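A Code for the Kitchen Table

When the Corkel code of practice for hand-held gripper recording was released for comment in May, its drafters expected most of the submissions to concern privacy. The greater number dealt with tables. Contributors wished to know how full a work surface ought to be, who should lay it out, and whether a household's own belongings could remain on it during a session.

The code, prepared by a working party under Razia Hashmi, applies to any organisation that sends operators into private homes to record handling tasks for robot training. It runs to six parts. The second, on work surfaces, permits ordinary household clutter provided that the householder has agreed in writing to every category of item left within reach of the jaws.

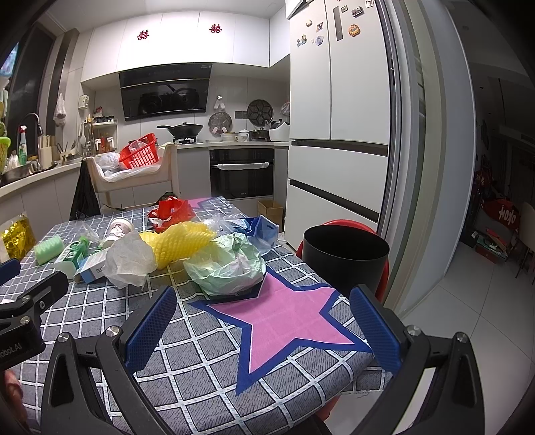
Packaging, containers and a felt star share the table with an open gripper.

Medicines receive a clause of their own. Packets and bottles may be present only where they have been emptied beforehand and personal labels removed. Judite Amaral, whose firm Vachon trialled the draft in 80 homes, considers the clause workable but slow, as operators must record each inspection before the first grasp.

Part three governs grip. Soft materials such as foam, felt and thin plastic are to be held with the least closure that keeps them secure, and finger pads are to be examined for wear at the start of every session. Where two operators work at one table, each must be able to call a halt, and cables are to be kept clear of the other's hands.
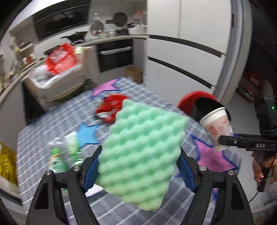 Must both operators stop when only one calls a halt?
Both must stop, open their jaws and withdraw from the table, and work may resume only when each has agreed aloud.

The provision drew support from trainers, who have long taught it informally. Opinion was less settled on part four, which obliges operators to retain failed and untidy attempts alongside successful ones. The working party's view is that a collection consisting only of clean grasps misrepresents the home to the machine that learns from it. Of the 1,230 recordings reviewed during the trial, nearly all were judged usable under the new rule.
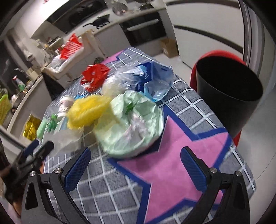

Dionysis Michailidis has written to the working party that part four asks too much of small operators, for whom storage is already the heaviest expense, and that a sampling rule would serve the same purpose. In his submission, he proposes that failed attempts be kept in full for the first session in each home and sampled thereafter.

The working party has undertaken to consider the proposal before the final text is settled. Parts five and six, on householder consent and the withdrawal of recordings, remain open for comment until 7 August 2022.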